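Visit to the Bretlow open day

Bretlow opened its software lab to visitors on Saturday and I went along with Gladys Flores from our controls group. We got there at 9.30, signed in and were put in the first tour. The group was kept small enough that everyone could see a screen.

The first stop was the planning team. Their planner, Faltness, takes a target grasp and a model of the workspace and returns a joint path. Ertuğrul Şimşekoğlu ran it on a simulated bench and showed us the log as it went. The median planning time in his test set was 84 milliseconds. The worst cases were all in narrow gaps, where it falls back to a slower sampler and can take up to 2 seconds. He had the parameters open in a plain text file and changed the clearance margin while we watched. The new path swung noticeably wider around the shelf.

Perception was next door. The team there trains on its own labelled images, 1795 of them at present, and clear plastic is still the hardest category. Depth readings go straight through it or come back full of holes, so they segment the colour image first and estimate the height of the object from its outline. Gladys asked how they handle labels that wrap most of the way around. The answer was that a dark label helps, as it gives the segmentation a solid area to work from, but the neck still has to be inferred.

We spent the longest on Kahraman, the runtime that sits between the planner and the arm. It is a behaviour tree with a recorder attached, and every node writes its inputs and result. You can scrub back through a failed run and restart it in simulation from any node. I would like something like this at Endley, where we still read timestamps out of three separate files. Their regression suite has 37 recorded runs and it is replayed each night against the current build.

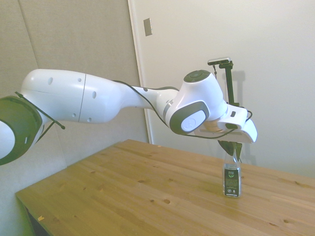 Grasp at the bottle neck, with the wrist camera mounted above the gripper.

Grip force was the last topic before lunch. The closing command is limited by motor current, with a separate limit stored for each object class. Ertuğrul said the limits are still tuned by hand and he would rather estimate them during the first contact - that work is planned for July.

The slides are going up on the Bretlow site. Gladys has asked for the recorder file format as well, and I will pass it on to the Endley team when it arrives.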